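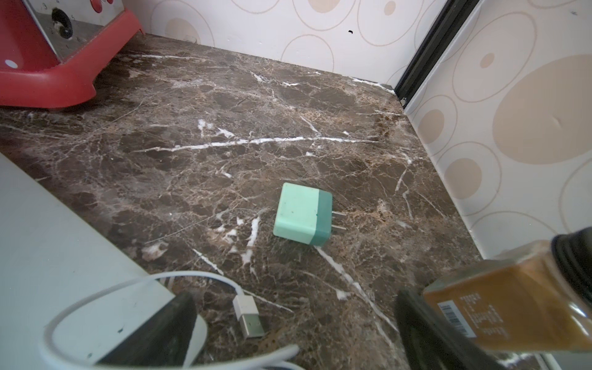
家庭用ロボットの把持装置を選ぶ
二種の指先をめぐる比較試験から

把持装置の性能は、可搬質量と開閉幅で語られることが多い。カタログの冒頭に記されるのもこの二つの数値である。しかし、住宅の台所で小さな電気用品を扱う場合、利用者が体感する差は、指先の形状と手首カメラの見え方に現れる。Kullora研究所は8月、実際の住宅に近い環境で二種類の把持装置を比較する試験を行った。本稿ではその概要と、担当者が得た所見を報告する。

試験の対象となったのは、先端を細く絞ったDrulleckと、幅の広い平板状の指をもつZakiである。腕と制御器は両者に共通のものを用い、制御ソフトウェアにはLinusを採用した。把持装置の開閉速度も同一の値にそろえ、交換のたびに手首カメラの位置合わせをやり直している。試行は合計1,473回に及び、1回の制限時間は80秒とした。把持に成功しても、持ち上げた後に所定の位置へ置けなければ不成功として記録している。

試験計画を立案したのは、機構設計を担当するラデク・ブラベツ氏である。同氏は対象物を選ぶにあたり、形の異なる電気用品を優先した。立方体に近い充電器は側面をつかみやすいが、金属の刃が片側に突き出しているため、接近の向きを誤ると指が刃に触れる。ケーブルはさらに難しい。端のコネクターをつかめたとしても、残りの部分が輪を描いて他の物に掛かることがある。

「部品箱から一つずつ取り出す作業であれば、両者の差はわずかです。台所の天板では、物の向きも、隣にある物との間隔も決まっていません。評価したかったのはその条件での働きです」とブラベツ氏は語る。

結果は対象物によって分かれた。充電器本体の把持ではZakiが優位に立った。指の面が広く、つかむ位置が中心から多少ずれても、持ち上げる途中で回転しにくい。一方、コネクターの把持ではDrulleckの成績が上回った。先端が細いため天板との間に入りやすく、ケーブルを巻き込む例も少なかった。瓶の移動では両者に明瞭な差が見られず、蓋の側から近づくか胴の側から近づくかという経路の選択のほうが、結果を大きく左右した。

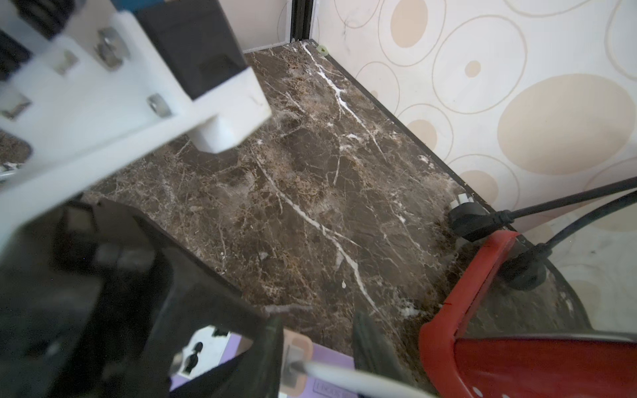

比較試験で最も議論を呼んだのは、電源プラグの扱いである。プラグは樹脂の本体と刃、そして重さのあるコードから成り、重心が見た目の中心と一致しない。コードが張れば、指を閉じる前に本体が向きを変えてしまう。天板の奥の縁に寄りかかった黒いプラグのように、後ろに壁が迫っている配置では、指を開いたまま回り込む余地も乏しい。Zakiではこの種の配置で壁への接触を避けるための停止が多発し、制限時間を使い切る例が目立った。Drulleckは接近そのものには成功したものの、把持した後にコードの重みで本体が傾き、姿勢の補正に時間を要した。

もう一つの論点は視覚である。カメラと制御を担当したクレシミル・デルヴィシ氏は、天板の模様が検出に及ぼす影響を指摘する。大理石調の天板に走る白い筋は、白いケーブルと似た細長い形をもつ。静止画を一枚ずつ処理する方式では、筋の一部をケーブルの続きと判定する誤りが生じた。

そこでデルヴィシ氏は、腕をわずかに移動させながら複数の画像を取得し、天板面からの高さを推定する処理をLinusに加えた。模様は面の上にとどまり、ケーブルは視点の移動に応じてずれて見える。この差を利用する方法である。追加に伴う処理時間は900ミリ秒で、作業全体に対する負担は許容できる範囲に収まった。

「カメラを手首に置くと、対象に近づくほど細部が見えます。その反面、指が手前を覆い、輪郭もぼやけます。最後の段階で画像に何を期待するのか、把持装置の形を決める時点で考えておかなければなりません」と同氏は述べている。

この指摘は機構側の設計にも反映された。ブラベツ氏は指の付け根の形状を改め、閉じる直前まで先端と対象物の双方を確認できるよう、取り付け角度を調整した。変更後に充電器とコネクターを対象として300回の追加試行を実施したところ、不成功の主な要因は位置の見誤りから、把持後のすべりへと移った。指先表面の材質については、従来のものをそのまま使用している。

導入を検討する事業者にとっては、交換作業の手間も判断材料となる。Drulleckは指先のみを取り外せる構造で、摩耗した部分の交換が容易である。Zakiは指を支持部ごと外す必要があり、再装着後の位置合わせにも時間がかかる。ただし、締結部の緩みに関しては、試験期間を通じてZakiのほうが安定していた。日常の点検を誰が担うのかによって、この差の重みは変わるであろう。

Kullora研究所は現時点で、いずれか一方を標準機として推奨していない。充電器や容器の移動を主とする用途にはZaki、コネクターを含む細い物の整理にはDrulleckが適するというのが、今回の試験から導かれる当面の指針である。プラグの把持については両者とも改善の余地が大きく、コードの張力を推定して接近方向を選ぶ機能の開発が、デルヴィシ氏のもとで進められている。次の試験では、コードを束ねた状態と伸ばした状態を分けて記録する予定である。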